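Leonie Lüthi health: Skeritz singer says she is 'nearly fine' as tour shrinks again

Skeritz have dropped another run of dates from their spring tour, and fans are once more being asked to accept a short statement and not much else.

Singer Leonie Lüthi, 50, pulled out of the band's January shows with what was described as a throat infection. The new message, posted on the group's website late in the evening, says she is "nearly fine" and needs "a little more quiet". It does not mention a doctor, a diagnosis or a date for her return.

Lüthi first spoke of trouble with her voice while promoting the album Ziltance, when she told a radio host that she had lost her top notes for 63 days and got them back by not talking at breakfast. She has since credited steam, honey and a breathing course sold through the band's own shop. How much any of these helped is anyone's guess.

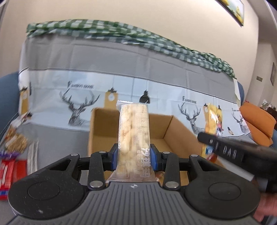
Mabli Prosser, who plays keyboards in the band, was a bit more open. "She gets tired and she hates saying so," she said. "I'd sooner we cancelled than mimed."

Ticket holders may be less patient. The hall in question seats 1444, and 400 people had already moved their bookings over from the first postponed night. Refunds are promised, though the booking fee is not included.

The statement also finds room to confirm that a live record, Trikon, will come out as planned. It was taped before the cancellations began, according to the band, who have not said at which concerts.

A further update is promised "soon". The last one took six weeks.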